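The handover fault at Driseo: what we know so far

In the spring issue we promised to write more about the stops on the two-arm stations at our Driseo site, and several readers have asked for it. The investigation is not closed, but we can share the main points now.

The task is simple to explain. One arm picks up a thin object, brings it to the middle, and the second arm takes hold of the other end. Then the first arm should open its fingers and go back. In May we ran 341 of these handovers. In 46 of them the first gripper did not open in time, and the second arm began to pull while both were still holding. Most times the motor current rose, the controller saw it and the station stopped by itself. This is how it should work.

One time it did not stop. The arms pulled against each other until the object came free, and a bracket on one wrist got a crack. No person was hurt. The operator pressed the emergency button, but by then the movement was already finished, and for this reason we treat the case as a safety matter and report it here.

Our colleagues in Trurkumby went through the logs. They found that the message "grip confirmed" from the second arm sometimes arrived up to 63 milliseconds late. The program of the first arm was waiting for it, while the second arm had its own timer and did not wait. After the last software update the two timers were no longer the same - a small mistake, and it passed our tests because we always tested the arms one by one.

Until the correction is ready, please follow these rules on all two-arm stations, also in Amamia:

- Handovers run at 20 per cent speed only.
- Keep your hands away from the table when both grippers are closed on the same object.
- After every stop, look at the wrist brackets and cables before you restart.
- Write down each stop, also the short ones.
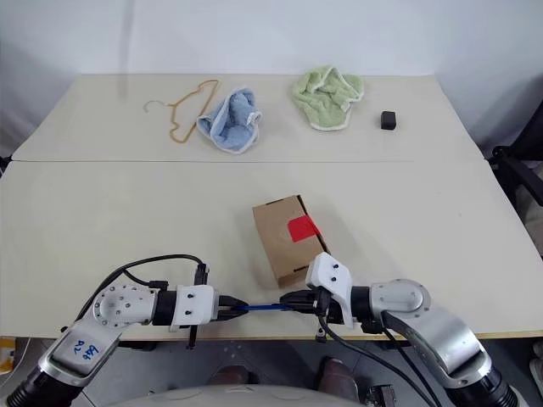 Aguiar wrote to us that the speed limit is welcome but does not go far enough, and asked why the emergency button is still placed where the operator must lean forward to reach it. The same letter proposed a foot switch for each station. We think the point about the button is fair. A foot switch needs a new risk assessment, and we have asked for one.

The corrected program is now being tested in Trurkumby, this time with both arms together. If you had a similar stop and did not report it, please send us the log file, even if it is old.

Contact the newsletter desk | © Driseo Automation Newsletter | Back to top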